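Maltik stock update, 14/02/2021

The second batch of Clondine wagon kits has been entered in the catalogue. All are 4 mm scale and supplied without couplings.
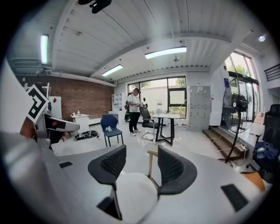 Wheelsets are sold separately – order code prefix W – and postage is combined on orders over £30.
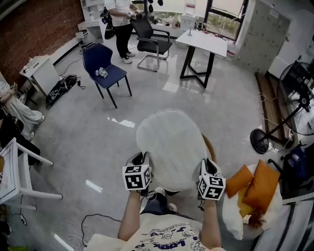
Altier acrylics are back in 16 shades. The new orange is a warm one, close to the larger cushion on the white seat, and covers grey primer in two coats. The yellow needs a white undercoat.

Demirtaş decal sheets remain on back order until the end of February.

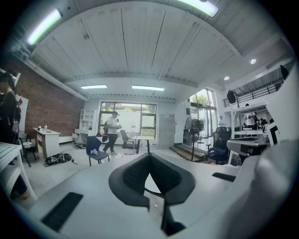 Reserved items are held for 60 days, then returned to general stock. Wish List entries are not affected.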